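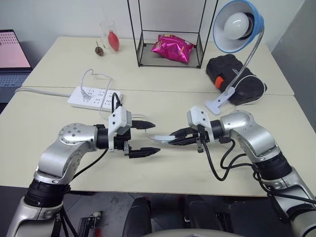 Photo: Tùng Phí

Tarholm Inline Switch Cord by Villico

I've stocked lamp cords for years and this is the one I keep reordering! It's a thin white cord with a plug on one end and a little click switch partway along, so you don't have to crawl behind the dresser every night. The Tarholm comes in 2 lengths and goes with any of our Nirnska table lamps (and most of the older Hakala ones too – email me if you're not sure which you have).

I went for a slim switch on purpose. The chunky ones always slide off my nightstand, and this one just sits there.
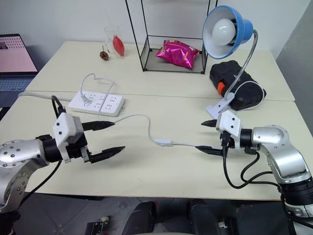
If you're plugging it into a power strip, I like the socket nearest the end, where the cord can drop straight down to the lamp without crossing everything else. Please don't run it under a rug, and stick to bulbs of 40 watts or less.

We've sold more than 1,000 of these since April and I've had very few come back. Mostly people wanted the longer one – so measure first! Orders go out in padded mailers, switch wrapped separately.

Page updated 26 November 2023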